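Penry Feeder Load Data

Hourly load and rooftop solar readings from 16 low-voltage feeders in the Penry district, with the dispatch logs of the shared battery at Tullarari. The set covers 410 homes. Collected by Aled Vaughan and Meinir Powell, cleaned by Hạnh Thân.

Files

loads.csv: one row per feeder per hour, in kWh
solar.csv: same layout, generation only
battery.csv: charge and discharge events, 2,412 rows
feeders.csv: feeder ID, cable type, number of homes

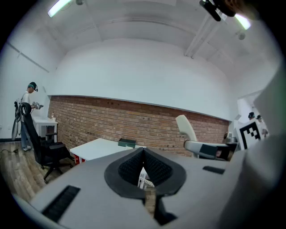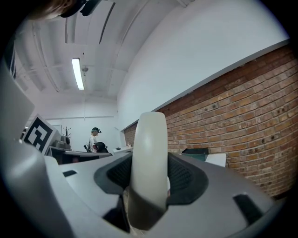 Times are local standard time all year, with no shift for daylight saving. Missing hours are left blank. A zero is a real reading. Feeders 2 and 11 were joined in November and share one meter from then on, so drop feeder 11 after that month or you will count its homes twice.

Negative values in loads.csv mean the feeder was exporting.

Known problems

The meter on feeder 7 rounds to the nearest whole kWh. Battery events shorter than a minute were not logged. Home counts in feeders.csv are from the start of the project and were not updated.

Version 2 fixes the swapped columns in solar.csv. Please send corrections to Beca Lloyd.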